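The Orchard at the End of the Road

Jan 10, 2021
By Lilla Kocsis

Print | E-mail this story
14 comments

My grandmother kept her apples in the spare bedroom, laid out on newspaper under the bed, and to this day I can't walk into a cold room without expecting that smell. It's sweet and a little musty, and if you grew up anywhere near Erkby you probably know just what I mean. Half the houses in town had a room like that.

The old orchard sits past the last mailbox on the hill road, 40 acres of it, and when the Pramanik family bought the place nine years ago most people figured the trees would come down. They were tall and tangled and hadn't seen a pruning saw in ages. I'll admit I was one of the doubters. I drove by that first October and thought, well, those poor people.

But they pruned a few rows each winter, and they went around asking the older folks what was growing up there, which led to a great many long afternoons at a great many kitchen tables (mine included, and I'm afraid I kept them until supper). By the time all the asking was done they had a hand-drawn map with 80 trees named on it. The best of them, to my mind, is the Punon, a lumpy thing that tastes like nothing much until after Christmas and then turns wonderful. 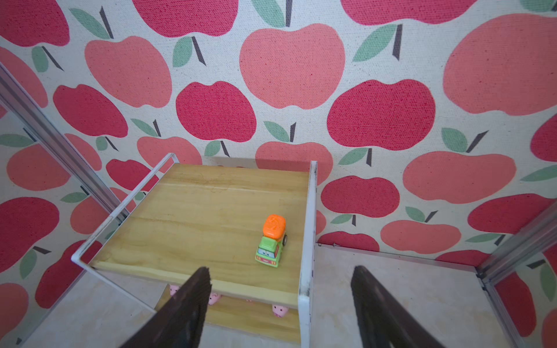

Apples in deep red and salmon pink, on a cream background.

You'd be surprised how strongly people feel about pie. My mother swore by tart apples and nothing else, while my aunt mixed in whatever was bruised and used four kinds if she had them, and the two of them went back and forth about it every Thanksgiving of my childhood. I side with my aunt these days, though I waited a good long while to say so out loud! A mix gives you some slices that hold up and some that melt down into sauce, and you hardly need any sugar.

For keeping, the advice at the orchard is the same as my grandmother's. Pick out anything with a soft spot and eat it first. Wrap the good ones in paper, don't let them touch, and put them somewhere cold that won't freeze. Look them over every week or so, and keep them well away from the potatoes.

The farm stand is open through the end of the month, or until the Punons are gone. Bring your own bag, and wear boots, as the lane gets muddy by the gate.

Share this story: 9 shares
Post a comment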